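Plilstead Table Oil, Matte

Home / Wood Care / Oils and Waxes / Table Oil, Matte

413 ml can. In stock. Ships from Symonenko.

A plain finishing oil for tables that get used. It goes on with a rag, it dries to a low sheen, and it will make your kitchen smell faintly of salad for a day or two. If you want a surface you can see your face in, we sell a gloss varnish on another page and wish you well with it.

What it is

Plilstead Table Oil is a blend of linseed and tung oils with a little citrus solvent to help it soak in. There is no stain in it. It will darken most woods slightly, walnut more than slightly, and pine will go the color of weak tea whether you asked for that or not. Try it on the underside first. Every table has one, and very few guests check it.

The matte version is the one most people end up buying after they've bought the satin. We used to suggest starting with satin. We have stopped suggesting that.

What it's good for

Dining tables, desks, side tables, benches, the top of that dresser you sanded two summers ago and have been meaning to get back to. It's fine on oak, ash, beech, cherry, walnut, maple and most of the wood your uncle calls mahogany.

It isn't meant for floors, outdoor furniture, or anything with a coat of polyurethane still on it. Oil can't get through polyurethane. It will sit on top and stay sticky, and then you'll write to us, and we'll send you a link to the sanding page.

How far it goes

One can covers a six-seat table with two coats and leaves enough for a cutting board you'll feel guilty about. Old, dry wood drinks more. A customer in Prarkine put an entire can into a single farmhouse bench and asked if the bench was broken. It was thirsty.

How to use it

Sand with the grain, finishing at 180 grit. Going finer feels virtuous but closes up the surface, and the oil has to get in somewhere.

Wipe off the dust with a barely damp cloth and let the wood dry. Shake the can. Pour a small puddle, smaller than you think, and work it along the grain with a lint-free rag. Leave it for 15 minutes, then wipe off everything that hasn't soaked in. Do wipe it off. The tacky, fingerprinted tables we get letters over were nearly all made by someone who thought a bit extra would be nice.

Wait overnight and do it again. In a damp August give it a second night. The table can take a plate after two days and a hot casserole, on a trivet, after two weeks. People start coats on a Sunday morning and then remember they're having people over for dinner. We have no product for this.

Rags: lay them flat outdoors to dry, or soak them in water before they go in the trash. Oily rags left in a heap can heat up and catch fire by themselves. This is the one paragraph on the page with no jokes in it.

Rings, crumbs and bottle caps

A matte oiled table will pick up marks. That's the trade you make for a surface that feels like wood. A white ring from a glass usually comes out with a dab of oil and a gray nylon pad, rubbed along the grain. Dark rings are water that got in under a flowerpot and stayed, and those need sanding.
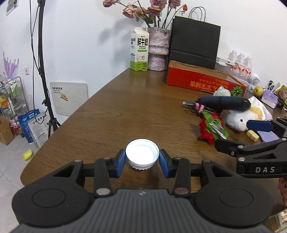

Small dents are another matter. Lay a wet cloth over the dent and touch it with a warm iron for a few seconds, let the wood dry fully, and re-oil the patch. Shallow ones swell back up. Deep ones become part of the family, along with the burn mark and whatever was done with the compass in fifth grade.

For everyday cleaning use a damp cloth and a drop of dish soap. Skip the spray polishes, especially lemon ones.

Sizes

171 ml trial can, enough for a side table or a change of heart
413 ml standard can
5 liter drum, for workshops and the very committed

Questions we get

Can I put it over wax? No. Strip the wax first with mineral spirits.

Is it food safe? Once fully cured, yes. Give it a month before you roll dough on it.

How often do I redo it? When water stops beading, or when the in-laws mention it. Once a year suits most dining tables.

Does the can reseal? It does if you clean the rim before pressing the lid down. If a skin forms on the oil, cut it out and carry on.

Goes well with

Plumonetti lint-free rags, pack of 10
Plumonetti cork sanding block
Plilstead Board Wax, 267 ml tin

Returns accepted on unopened cans. Opened cans are yours, and so is the table.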